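Freestanding Bathtubs: Frequently Asked Questions

Planning and installation support, Hamann Bath Supply

General

What is the difference between a freestanding tub and an alcove tub?
An alcove tub is fixed against three walls and has a tiling flange on the sides that meet them. A freestanding tub is finished on all sides and has no flange. It can stand in the open or close to a wall, but it must not be tiled in. Water that gets past the rim of a boxed-in freestanding tub has no route back to the basin.

Which materials do you supply?
Acrylic, cast stone resin and enameled steel. The Aria series is acrylic only. The Plonden series is available in all three. Acrylic is the lightest and can be repaired with a filler kit. Stone resin holds heat longer but weighs considerably more. Enameled steel has the hardest surface and will chip if a heavy object is dropped on it.

Can my floor carry the load?
Add the dry weight of the tub, the weight of the water at overflow level and the weight of the bather. An Aria tub with a dry weight of 100 pounds and a capacity of 67 gallons holds close to 560 pounds of water when full. On a concrete slab this is rarely a concern. On wood joists, have the span and joist size checked before you order. We do not give structural approvals over the phone.

How much clearance is needed?
Leave at least 2 inches between the tub and any wall so the gap can be cleaned. If the filler is mounted on the floor, allow 12 inches on that side. Local codes may require more in front of the tub or next to a toilet. The code takes precedence over our figures.

Faucets and fillers

What does "deck-mounted" mean?
The faucet parts are installed through holes in the rim of the tub. A wall-mounted faucet comes out of the finished wall. A floor-mounted filler stands on its own riser beside the tub and needs a rough-in valve anchored below the finished floor.

Can I drill the rim myself?
For acrylic tubs, yes, if the tub is marked with a faucet deck on the drawing. Use a hole saw at low speed, start from the finished side and support the rim from below. Stone resin must be drilled at the factory. Enameled steel must not be drilled after firing, and doing so voids the warranty.

How high must the spout be above the rim?
The outlet must clear the flood level rim by the air gap stated in your plumbing code. In most cases this is twice the diameter of the outlet opening. A spout that ends below the rim requires an approved backflow preventer.

Do black fixtures need special care?
Matte black finishes are a coating over brass. Clean them with water and a soft cloth. Do not use vinegar, descaling spray or abrasive pads. Limescale shows more clearly on black than on chrome, so wipe the parts dry after use in hard water areas.

Drain and overflow

Is the drain included?
Aria tubs ship with a drain and overflow assembly already fitted and leak tested. Plonden tubs ship without one. The Idgate drain kit fits both series and has a standard 1 1/2 inch outlet.

How is the drain connected if I have no access from below?
Use a drop-in drain connector. It is set into the subfloor and sealed before tiling. The tailpiece of the tub then slides into a gasket as the tub is lowered into place. Check the alignment with the paper template first. The gasket tolerates a small sideways offset but does not seal if the tailpiece enters at an angle.

The tub drains slowly. What should I check?
Remove the stopper and clear any hair from the crossbar. If flow does not improve, check that the trap arm slopes toward the stack and that the trap is vented. A gurgling sound during draining usually points to a venting fault.

Does the tub have to be glued to the floor?
Acrylic models should be fixed with a bead of neutral-cure silicone around the base. Stone resin models stay in place under their own weight. Level the feet before applying silicone and let it cure overnight before filling.

Ordering and service

Can I return a tub?
Unused tubs in the original crate can be returned. Drilled tubs cannot. Inspect the tub before the driver leaves and note any damage on the delivery slip.

Who do I contact about technical drawings?
Drawings and templates are handled by Rosemarie Wegener. Warranty claims go to Arne Vogler. Include the serial number from the label on the underside of the rim.

When will the new size chart be available?
The revised chart for both series will be posted in June. Until then the dimensions on the current drawings remain valid.
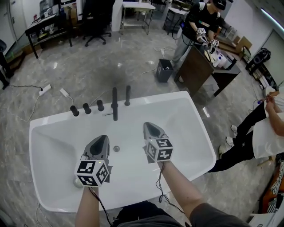

Freestanding rectangular tub in white with black faucet fixtures.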